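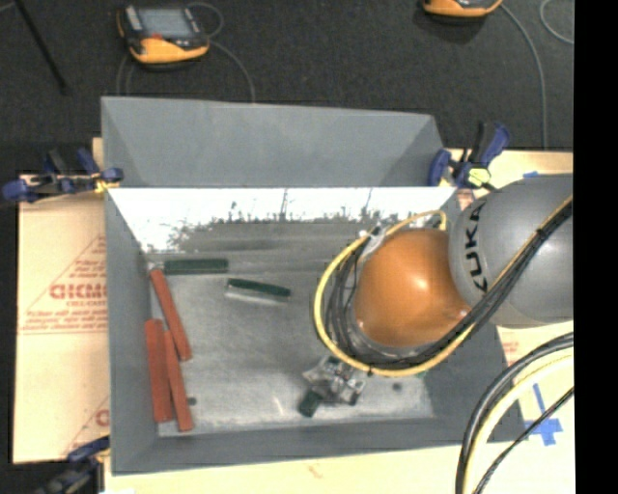 Last updated: Apr 19, 2019

Since February I am writing the bin rules for our cell at Ovthorpe, and a few readers asked me to share them. They are simple rules, but it took me a long time to agree with myself about the words.

The first rule is about the bin. It must be clamped before anybody switches the arm to automatic. In our log there are 1079 picks for the first part of the Trillano job, and I threw away 566 of them, for the bin had moved a little and I did not notice it. That was a painful evening.

The second rule is about cables. Every cable on the arm needs enough slack for the last joint to turn, but a loop must never be able to catch the wall of the bin. I move the arm by hand to each corner at low speed and look at the loop, not at the gripper. The colour of the cable matters too. Yellow is much easier to follow with the eye than black.

The third rule: the pendant stays outside the bin and its cable does not cross the place where you stand. I know the standard says much more about pendants than this. Please read the standard also, my page does not replace it.

For long bars I add one more thing. If a bar leans on another one, start at 20 per cent speed and keep your hand near the stop button. A friend from Thongsuk writes to me that they do the same, only with blocks they go faster. I have not tried it yet.

Next I want to write about tape marks on the table, which I do badly.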